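Comparing Two Grippers for Bedroom Tidying
Student project report, Tonstead robotics course
24 August 2020

I'll start with what I wanted to do, which was a lot bigger than what I ended up doing. The original plan was a robot that tidies a whole bedroom (clothes, bedding, bags, everything!). By the second week of July I'd cut it down to one question: which of our grippers is better at picking up soft stuff off a bed?

We had two to pick from. The Henare has stiff fingers with rubber pads and closes fast. The Asta has softer, slower fingers that wrap a bit before they squeeze. Both bolt onto the same wrist, so swapping them is easy, apart from the one screw that I dropped inside the arm cover and had to fish out with a magnet. Everything ran on the Kirnenard controller, which I already knew from the spring class.

My test was simple. I'd lay an item on the bed, steer the arm to it, close the gripper, lift, hold for 6 seconds and put the item down again. If it slipped before the time was up, that was a fail. I did 1210 lifts with each gripper, split over t-shirts, a jersey, pillowcases and things with straps. That sounds like a crazy number, but once you get into a rhythm with the controller it goes pretty quickly, and I had good music on.

The Henare was great on anything with a clear edge. Collars, seams, folded hems, no problem at all. Where it fell apart was flat fabric. It would close on a sheet, pinch a tiny bit of it, and then the fabric just slid out as soon as the arm went up. I tried going in at an angle and that helped some, but then the fingertips pushed into the mattress and the controller threw a force warning. I raised the limit to 2000 on the controller's own scale and the warnings mostly stopped. I probably should have done that on day one.

The Asta was the opposite. Flat fabric was fine, straps were fine, bunched-up things were really fine. But it was bad at hangers. The fingers kept folding around the wrong part, and when I tried to grab a hanger by its hook it rolled right out about half the time. It's also slow, and after a long afternoon I was definitely getting impatient and steering sloppily. I think that hurt its results toward the end.

One thing I hadn't planned on was how much the camera angle mattered. The view from the head is good for lining up the fingers, but it's terrible for judging height over the mattress. I kept a side view open on the second monitor and looked at that one for the last bit of every approach. My misses dropped a lot once I did.
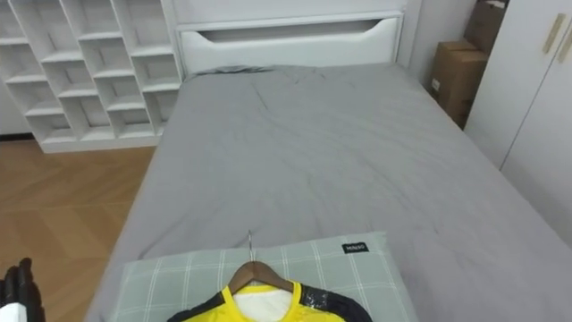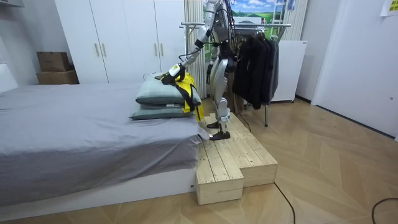
If I had to pick one, I'd take the Asta for bedding and bags and swap to the Henare for anything on a hanger. Next time I'd also shuffle the order of the items, so I'm not always doing the hard ones when I'm tired.

Comment from the project review: Your results for the two grippers depend on who is steering, and you say yourself that you got sloppy. Please have a second person repeat a small set of lifts with each one, and report the force limit next to every result, as you changed it partway through the Henare runs.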